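Home | News | Opinion | Archive

Mervin Li served 4 years on the border post above Jendville. Talks fast, drinks his tea cold. "The cease-fire line was a rope," he says. "A rope - and both sides respected it."
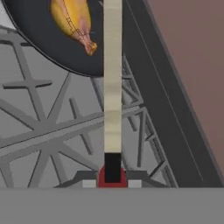

He wants the 424 names read aloud every December, not just teh officers. "Around 100 came from Biltesstead. Two buses, one road."

And the new treaty? A shrug. "Sign it. Then watch them."
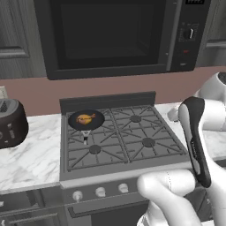 What comes next

A memorial, maybe. Talks in Butard. "I'll go if I'm asked."

Comments

Florante Dalisay: My uncle was on that road. Thank you.

Obi: Read the names

Contact | Back to top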